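Grilotent Remote Demonstration Kit: A Long Winter With Two Handsets

I have wanted to write up the Grilotent for a while, and I kept putting it off, partly out of laziness and partly because my opinion of it kept changing (usually for the better, occasionally right after I'd said something rude to it). It has been on my desk since January. That seems long enough to be fair to anybody.

For those who haven't run into it, the Grilotent comes from Sirholm and it's a pair of hand controllers, a foot pedal and a program full of simulated houses. You hold the handsets, the robot on the screen does what your hands do, and every run you like gets saved as a demonstration for training later. I paid 195 dollars for mine, pedal included. The box also has a cloth bag that I am very fond of and have never used for its purpose.

Getting set up took me one evening and a pot of tea. The handsets find each other on their own, and the calibration is a friendly little business of holding your arms out and then folding them in. My one complaint is the pedal cable, which is short enough that tall people will end up sitting a bit sideways.

Where I'd suggest starting is with something flat on the floor. I chose the framed painting, a wonderful mess of drips and splatters in a thin black frame, lying on the tan-brown tiles. It sounds like the easiest job in the house! You come down over a corner with the fingers wide open, and then you find out how much of your judgment of distance depends on having two eyes and a neck. The frame is thin, and the gripper itself hides the very corner you want. I learned to line up one finger, wait, and then bring my wrist around slowly.
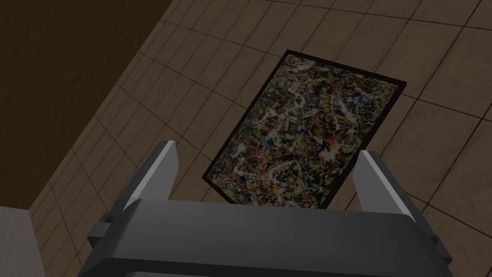 How the handsets feel

Lovely, mostly. They have a bit of weight to them, and the trigger that closes the fingers has a long, soft pull, so you can shut the gripper a little at a time. My brother-in-law tried the Huretti set before I bought mine and described it as squeezing a stapler, and having borrowed his I see what he meant. The Grilotent is much kinder on an afternoon of repeats. There is a small lag if you swing your arms quickly, but quick swinging makes poor demonstrations anyway, and I came to think of the lag as a sort of piano teacher.

The two-arm work

The dresser room is the one I go back to. It has a long dresser with a wooden top and drawers in all different colors, with handles in the oddest shapes, and the light green drawer is the one I like to practice with – cloth from the top into the drawer, leave the scissors where they are, don't touch the bowl. I recorded 46 keepers of that, and I won't tell you how many I threw out. What makes it hard is deciding what the other hand should be doing. My right arm tends to float off over the red floor pointing at the ceiling while the left one does all the thinking, and the recording keeps every bit of that wandering. 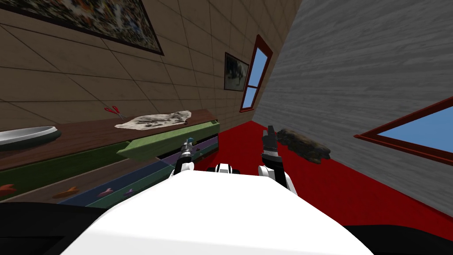
I've since gotten better at parking the idle arm somewhere sensible before I press the pedal, and my runs look calmer for it. The manual, written by one Bořivoj Vrabec, has a very good page on this, and I wish I'd read it before my first weekend and not after. He also recommends stopping after seven runs to stretch your hands, which I pass along as good advice for anybody over fifty.

Storage and the add-on rooms

The program holds 200 recordings before it asks you to move some elsewhere, and the moving is clumsy: one file at a time, with a confirmation box for each. Please fix this, Sirholm. The Barta room pack is sold separately. I bought it for the kitchen, enjoyed the kitchen, and have hardly opened the rest.

Would I buy it again? Yes, and I'd get a longer cable for the pedal on the same day. If you only want to play, there are cheaper ways to push a virtual cup off a table. If you mean to sit down and teach a robot a chore properly, with patience and a decent chair, I think you'll get on with it very well.

Related reviews
Huretti Hand Controllers: The Stapler Question
Barta Room Pack: Is the Kitchen Enough?
Three Foot Pedals for People With Big Feet
Desk Chairs for Long Recording Sessions

Contact | Copyright, all rights reserved | Back to top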